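Laundry and closet tips, part 3

Quick one this month, February is always crazy in this house. Mostly stuff I keep getting asked in the comments plus a couple of things I forgot last time.

Towels going stiff – too much detergent. Use half what the cap says. Skip the softener completely, it coats the loops. If they're already crunchy run them hot with a cup of white vinegar and nothing else, then once more plain.

Ink on a shirt pocket. Rubbing alcohol on a rag, dab from the back, fresh spot of rag every time. Don't rub!! Wash after. Do NOT put it in the dryer untill the mark is gone.

Baskets. Plastic ones with a thick smooth rim are easier on the hands than the thin edged kind, specially going down stairs. Wipe out with dish soap and warm water, old toothbrush for the corners. Sticker glue comes off with cooking oil, leave it 3 minutes, then soap.
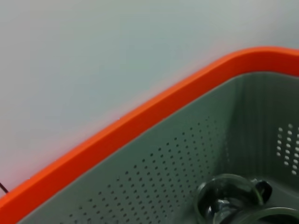
Orange rim, rounded corner. Easy to wipe down.

Don't stack baskets one inside the other if theyre damp. They stick together and they smell. Stand them on end overnight first.

Lint. Clean the screen every load, you know that. But also pull it out and wash it with soap every couple months, dryer sheets leave a film on it. Hold it under the faucet – if the water sits on top its time.

Sweaters. Fold, never hang. Got shoulder bumps already? Damp cloth over the bump, iron on low, just hover.

Krishnamoorthy Mudaliar wrote in about musty closets – he puts 500 grams of baking soda in an open tub on the floor and swaps it every 2 months. Tried it in the hall closet and yes, better. Leave the door open an hour in the morning too.

White sneaker laces: mesh bag, warm wash, air dry. Knot the bag shut, the zippers on the cheap ones pop open.

Zipper sticking? Pencil. Rub the point up and down both sides, work it slow.

Next time stains on carpet, and the iron with the burnt bottom. Send me yours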